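Please read this handout before Saturday. The first half repeats what I have said in the room, a little slower, and the second half is new. Bring a pencil, a steel rule and your notebook with squared paper.

# Handout 4: From a wish to a specification

## 4.1 What we did last time

In the last session each of you wrote one sentence which begins with "I wish there was a thing that". I have read them all. Most of them are good sentences, but only a few of them can be built from. A wish such as "a stool which is nicer to use in the kitchen" is understood by everybody in the same moment, and everybody understands a different stool.

A specification is a list of statements about the product that another person can check. The other person should not need to telephone you. If she has your list, your prototype and some simple measuring tools, she must be able to say yes or no to each line.

I will use one product through the whole handout, the two-step kitchen stool from Kiteck. I worked on it for two winters with Dolores Yazzie, who made the wooden parts, and I still have the notebooks. It was a modest product and sold modestly. For teaching it is very suitable, as it has few parts and we made most of the possible mistakes.

## 4.2 Three kinds of statement

When you write your list, you will find that the lines fall in three kinds. Keep them apart on the paper.

**Needs.** What the person wants to do. "Reach the top shelf of a normal wall cupboard without stretching." A need has no material in it and no shape.

**Requirements.** What the product must achieve, with a value and a way of checking. "The upper step stands 432 mm above the floor, measured at the front edge with the stool unloaded."

**Decisions.** What you have chosen in order to meet a requirement. "The side panels are birch." A decision may be changed by you on any morning. A requirement may be changed only when you go back to the need and look again.

The most usual fault in the first drafts is a decision which is dressed as a requirement. In our first list for the stool we had the line "The steps shall be joined with dowels". Why dowels? We had dowels in the drawer. The real requirement was that the step must not move in the side panel under load, and when we wrote it so, Dolores proposed a housed joint, which was stronger and took less time to cut. 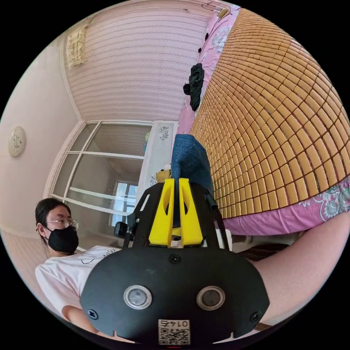

A good habit is to put the question "what for?" to every line. If you can answer it with another line from your own list, then you are probably looking at a decision. If the answer is about a person and what she is doing, you have arrived at a need. Requirements live between these two.

## 4.3 Finding the numbers

Students often ask me where the numbers come from. There are four sources, and I give them in the order in which I trust them.

1. You measure the person or the place.
2. You measure an existing product that works well.
3. You look in a table or a standard.
4. You guess, and you write "guess" beside it.

The fourth source is allowed. It is only not allowed to forget which numbers came from it. In my notebooks a guessed number has a small square drawn around it, and the square is crossed when the number has been confirmed.

For the stool we began with the cupboards. We went to several kitchens, asked the owner to stand on telephone books, and added or removed books until she was comfortable. The upper step came out at 432 mm. For the lower step we tried first exactly half of this, 216 mm. It felt correct when going up. When coming down backwards, people searched for the step with the foot a little too long. We raised it to 226 mm and the searching became shorter. I cannot give you a theory for this. It was seen, so it was written down.

Please note that the second rise is then 206 mm, so the two rises are not the same. In a staircase this would be a serious fault. On a stool with two steps we found it acceptable, but we wrote the reason in the margin so that the next person would not "correct" it.

## 4.4 Load, a short calculation

We decided that the stool must carry a heavy person who is holding something heavy. We took a total mass of 148 kg. The force on the floor is then

> F = m × g = 148 kg × 9.81 m/s² = 1452 N

to the nearest newton. This is the load when the person stands still. A person who steps up quickly gives more, and a person who jumps down from the upper step and lands on the lower one gives very much more. So we do not test at this value. We multiply by a factor first.

What factor? For the exercises in this course use 1.5, unless I say otherwise. With 1.5 you get 2178 N, and at the Whitlock workshop, where we borrowed the press, the nearest combination of weights gave us 2192 N. We used that one, and it was written in the specification as the test load. You see that even an important number can have a quite ordinary origin. It is no shame, if you write the origin down.

For a product which you intend to sell you must of course read the standard which applies in your country and follow it. The factor in this handout is for learning and for your own prototypes only.

Write the load line completely. Compare these two:

- "The stool must be strong."
- "With 2192 N applied to the middle of the upper step, on a pad of 100 mm × 100 mm, for one minute, no part breaks, and after removing the load the step has not sunk by more than 1 mm."

The second is long and ugly. It can be checked by somebody who has never met you.
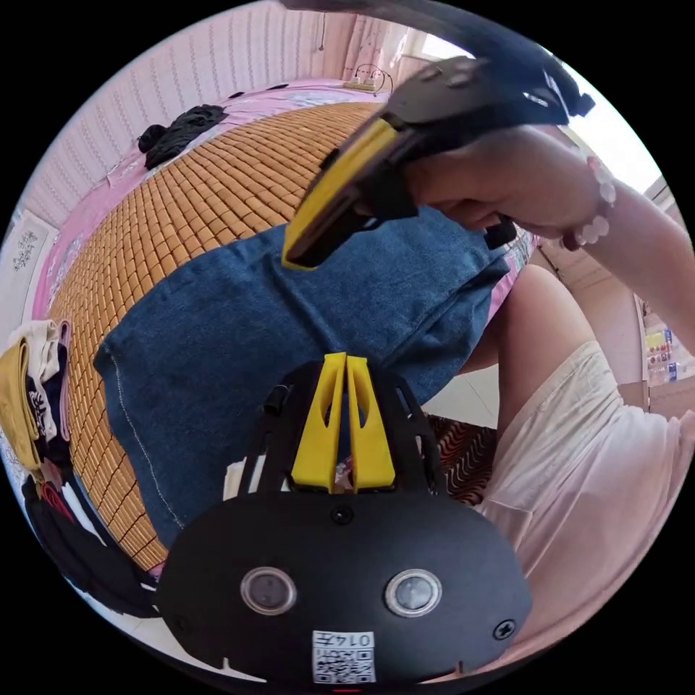 Gurnenden Evening Workshop · Handout 4 · page 3

## 4.5 Words to avoid

Some words look like requirements but contain nothing. When I read your drafts I will underline them in green, and you will replace them.

| Word | Ask yourself |
|---|---|
| light | Lifted by whom, with one hand or two, how far? |
| easy | How many movements, how many seconds, with or without instructions? |
| durable | How many times, for how many years, in which room? |
| compact | Where must it go when it is not used? Measure that place. |
| modern | Delete it, or put it with the decisions. |
| safe | Against which accident? Write one line for each accident. |

The word "safe" needs the most work. For the stool we had at the end five lines about it: tipping forwards, tipping sideways, slipping on a wet floor, pinching a finger in the handle opening, and splinters. The line about the wet floor led us to the feet made from Fleltel, a soft grey sheet which we bought by the metre and cut with a punch. It held well on tiles. On painted floorboards it left a mark after one summer, and we had no line in the list about marks on floors. The customers found this one for us.

## 4.6 Tolerances for people who work by hand

A requirement without a tolerance can never be fulfilled, if we are strict, as no step is exactly 432 mm above anything. But please do not write ±0.1 mm beside each dimension only to look professional. You will then have to reject everything you make with a handsaw.

My advice for your first prototype:

- Dimensions which a person feels with the foot or hand: ±2 mm.
- Dimensions where two parts must meet: do not give a tolerance to each. Cut the first part, and fit the second one to it.
- Rocking on a flat floor: no gap larger than a sheet of thin card under any foot. The four feet against each other matter much more than the height itself.
- All other dimensions: ±5 mm, written once at the top of the sheet.

If later the thing is made in a small series, the second point must be changed, for then parts from different days have to fit together. We come to this in Handout 6.

## 4.7 When two requirements fight

It will happen. The stool should be wide at the floor so it does not tip, and narrow so that it goes between the fridge and the wall. Both lines were true and both came from visits to real kitchens.

Do not take the middle value immediately. The middle is often bad for both. First go back to the needs, and look if one of them was stated too strictly. In our case the gap beside the fridge was where people kept the *old* stool. When we asked where they would like the new one, several wanted it under the table, where there was enough width. So the line about the gap was removed with a clear conscience, and the date and the reason were written next to it.

If both needs remain after this, give them a rank. One of them must be allowed to win, and it should be decided by you on paper before you stand at the bench with the saw.

## 4.8 Work for the next session

Take your sentence from last time and prepare one sheet, A4, one side only.

1. Write the needs at the top. Three is plenty.
2. Under them write between six and ten requirements. Each one has a value, a unit and a method of checking.
3. Mark your guesses with a square.
4. Put the decisions in a separate box at the bottom. The box may be empty.
5. Exchange the sheet with your neighbour at the bench. The neighbour writes beside each requirement how she would check it *without asking you*. Where she can't, write the line again.

Do not make drawings yet. I know it is tempting, and that some of you have already made them. Leave them at home, please, until the sheet is accepted.

Those who missed the last session can take the stool as their product, but with one change: the user is seated while working, and the stool must also serve as a footrest. The height values above are then not valid any more and have to be found again by measuring.

The press is free from 10.30. Long trousers and closed shoes, as always.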